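12/14/25

Dreamed about the elevator again. Same one as always, brass buttons, and this time the floors went up to 1,081. I pressed 30 because it seemed modest. It took me to my old school gym, where I was late for an exam in a language called Jurnia. Everyone else had studied.

Looked it up over breakfast, naturally. The Sultach dream book says going up means ambition. Verus says going up means I'm avoiding my mother. Both books agree that a gym is "significant" and leave it there, which for 400 pages of small print seems a little thin. 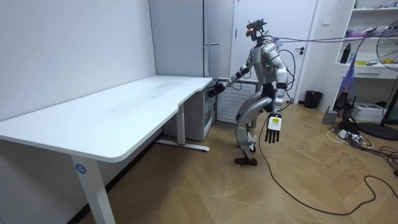
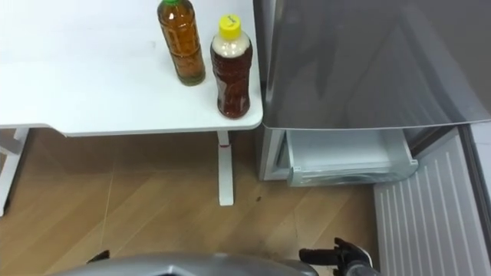
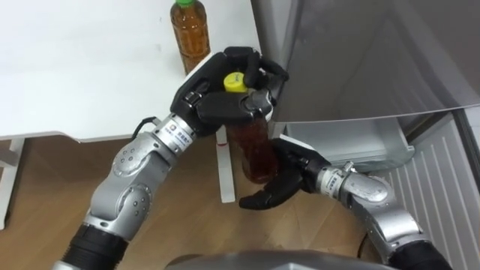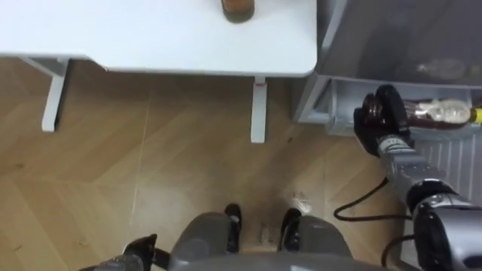 Sultach also gives a lucky number for every dream. Elevator is 1,000, which won't fit on any lottery ticket I've ever bought. I wrote it down anyway — I'm not above it.

No cheese tonight, and the book goes in the other room. If the elevator shows up again I'm taking the stairs. Must remember to return Verus to the library before January, it's overdue already.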